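What an open day should measure

Uria opened its Nultamcombe workshop to visitors on 12th December, and I went for the packing cell. The task was plain: two arms, a paper gift bag and a handful of snack packets to go into it. Stumero, which wrote the control software, had put up a board giving 96 per cent success over 230 packets.

I have no quarrel with the figure. My complaint is that a packet was scored as a success once it left the gripper above the bag. Flat packets are slippery, and a gift bag is narrow and gives way when touched. The hard part is the mouth of the bag, and the count stopped just short of it.
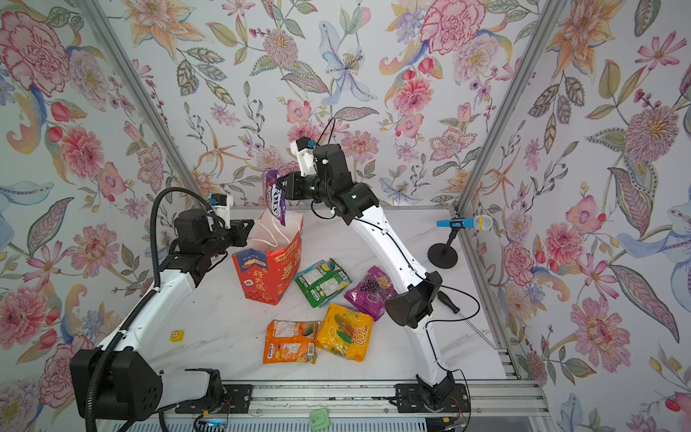
The case for a slower demonstration

One arm carries the packet while the other waits beside the bag. Visitors watch the one that moves. I would have liked two minutes on the second arm – when it should hold the paper, how hard, and what it does if the bag leans. The Qureshi cell I saw in March had the same gap.

An open day is short and crowds like movement, so I understand the choice. Still, anyone thinking of buying needs the failures sorted by cause: missed grasp, snagged edge, bag knocked over. A printed sheet by the door would do. Uria says the log exists and may be shared on request. I have requested it.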